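Right needle driver won't close after clutch release, tissue suturing practice
Forum: Surgical Robotics – Bench and Training > Faults and Safety
Thread started May 2018 – 11 replies
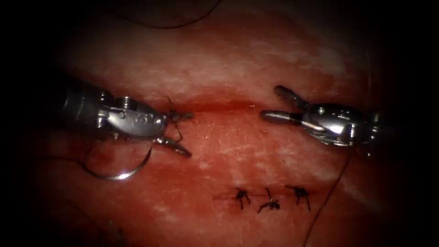 Original post

benchtop_rk
Posts: 465

Looking for anyone who has seen this on a Floltier console. We run a practice station for interrupted sutures on tissue. Two instruments, curved needle, dark thread. Three knots were in on the lower cut and the upper one was still open when the session was stopped.

What happens: I release the clutch pedal and the right instrument stays open when I squeeze the grip. Wrist still follows my hand. Jaws don't. It lasts two or three seconds, then the jaws snap shut at full force with no ramp. No alarm on the screen. The log has one line, code 3304, "grip reference mismatch," and it is marked as information only.

It has happened 19 times since April, always on the right arm. Left arm has been fine.

Already done: swapped the instrument, reseated the sterile adapter, restarted the console, ran the grip calibration. The calibration passes.

I'm more worried about the snap than the delay. If the jaws are near an edge when they close, they'll take a bite of it.

Reply 1

tendonline
Posts: 2210

Cable stretch. The jaws on those wrists run on a cable pair and when one side goes slack you get dead travel and then a jump. How many uses on the instrument?

Reply 2

benchtop_rk

First one had 21 uses on the counter. The replacement was new out of the package and did it the same afternoon. That's why I don't think it's the cables.

Reply 3

tendonline

New ones can be bad too. I'd put a third one in before blaming anything else. We had a whole carton that was out of tension.

Reply 4

mossgate

I don't agree with the cable idea. A slack cable gives you dead travel every time you close, clutch or no clutch. He says it only shows up after clutch release. That is a software state problem or a pedal problem.

What I think is going on: while you're clutched, the console freezes the grip value. When you release, it should wait until your fingers match the frozen value before it hands control back. If the hand controller sensor reads a bit off, the match never happens and it holds the jaws where they were. Then a timer runs out and it gives you control anyway, with whatever your hand is doing at that moment. You're squeezing hard by then, so the jaws go straight to closed.

The delay is the system doing its job. The timeout is the fault.

Reply 5

quiet_ohm

Code 3304 on ours came from the hand controller too. It was the small magnet sensor in the right grip. It had worked loose and moved when you rolled your wrist. Calibration passed for us as well, and we found that was down to the calibration being done with the wrist straight. Try this:

1. No instrument loaded. Open the service page with the raw grip value.
2. Hold the grip fully open and roll the wrist from one stop to the other.
3. Watch the number. It should hardly move.
4. Do the same with the grip fully closed.
5. Repeat on the left for comparison.

If the right one wanders and the left doesn't, you have it.

Reply 6

pedalboard

Before you open up a hand controller, check the pedal. Ours bounced on release and the console saw two clutch events instead of one. Same kind of sticking. A new pedal tray fixed it.

Reply 7

mossgate

A bouncing pedal would show up on both arms. He has it on one.

Reply 8

pedalboard

It would show up on both if you were squeezing with both hands. Most people are holding the needle or the thread with one side and leaving that side shut, so you wouldn't notice. I'm not saying it is the pedal. It takes five minutes to look.

Reply 9

kasorar_tech

I do field service for Kasorar, so not your console, but the same general setup. Two points.

Stop using that arm until it's sorted, practice station or not. People learn to work around a fault like this. They wait a beat, squeeze again, and carry the habit to another machine.

Also send in the report even though the log calls it information only. Those entries don't go back to the maker on their own. We had a site sit on one for months and the distributor had no record of it.

Reply 10

tendonline

Pulling the whole arm seems like a lot for a bench setup with no patient on it. Tag it, tell people, keep going with the left-hand drills. I'd rather have the station running than have trainees miss their hours.

Reply 11

benchtop_rk

Update. Did the roll test from quiet_ohm. Left grip value stays put. Right one drifts with the grip open, and with it closed it drifts nearly twice as far. Did it three times, same result each time.

Checked the pedal as well. One clean event per press in the log, so I'm leaving that alone.

The right hand controller is tagged out and the station is closed for two-handed work. I know tendonline thinks that's too much, but the snap is what decides it for me – I can't tell a trainee when it will come. Left-only drills are still on.

Report has gone to Illow, who hold our service contract. They want the console log and the raw values, and they are sending a replacement grip assembly. They would not say whether the timeout can be changed. Their answer was that it's "within design." mossgate, if you have anything in writing on how that handover is supposed to work, please message me. I want it attached to the report before they close it as a bad sensor.

Old grip assembly goes back to them in the same box. I'll post the new roll test numbers when the part is in.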